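The workshop in Gatovdale opens at four and smells of cutting oil and somebody's soup. Danica Perić has the bench nearest the radiator, and she would like me to believe that the future of housework is going to start on it.

I have heard this before. I have written it before, which is worse. Over the past ten years I've been shown machines that would fold my shirts, empty my dishwasher and sort my recycling, and I still do all of it with the hands I came with. So when Perić told me her group was building a gripper that could learn to put away laundry, for $225 in parts, I packed a sandwich and lowered my expectations.

The group calls the thing Flunard. There are three people on it most evenings: Perić, who used to repair sewing machines; Prakash Nair, who writes the software; and Jouko Salminen, who cuts the plates and complains about the software. The idea is borrowed from university labs and is simple enough. You don't start by buying a robot arm. You build the hand, put a camera on it, hold it yourself and do chores with it, over and over, while the camera records. Later a program studies the recordings and tries to work out what you were up to.

"The arm is the expensive bit," Nair told me. "The chores are the slow bit. We've got time, so we started with the slow bit."

I asked when the arm would arrive. He said June, then looked at Salminen, who said nothing at all.

What they do have is the hand, and it's a decent piece of work. Black plates, slotted to save weight, and jaws that close with blue pads at the tips. Salminen is on his second version. The first had too much slop at the pivots, he says, and would close beautifully on air and miss a sock. He kept it, and it hangs from a nail over the drill press like a warning.
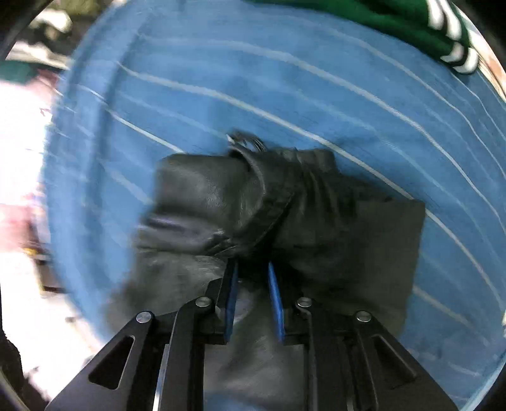
My own doubts start with cloth. A block stays a block when you grab it. Fabric changes shape the second you touch it, and leather has opinions of its own. A person pinching a fold makes dozens of tiny corrections without thinking, and I'm not convinced a camera at the wrist catches the ones that matter. How hard is the hand squeezing? Perić can feel that through the handle. The video can't.

She didn't argue. "Pressure is a problem," she said, and went on sorting.

Nair did argue. With enough recordings, he said, the program will pick up pressure from how the material moves. How many is enough? He has over 20 hours and wants more, and when I pushed him for a number he changed the subject to storage. I've met this answer in much better funded buildings.

Kalliopi Dimitriou, who runs the workshop and has watched plenty of projects come in through its door, is kinder than I am but no more certain. A machine called Cluron, meant to water the tomatoes on the roof, lived here for two winters before its owner took up pottery. "They learn to cut metal properly," she said. "I don't ask what the metal is for."

I had a turn before I left. The grip is heavier than it looks, and my wrist was sore within minutes. I picked up a sock, dropped it, picked it up again and moved it a foot to the left. Nair said he might delete that one.

Perić walked me to the door with the gripper still in her hand — she'd forgotten to put it down, I think — and told me to come back when the arm was fitted. I said I would. I've kept the June page of my calendar clear, in pencil.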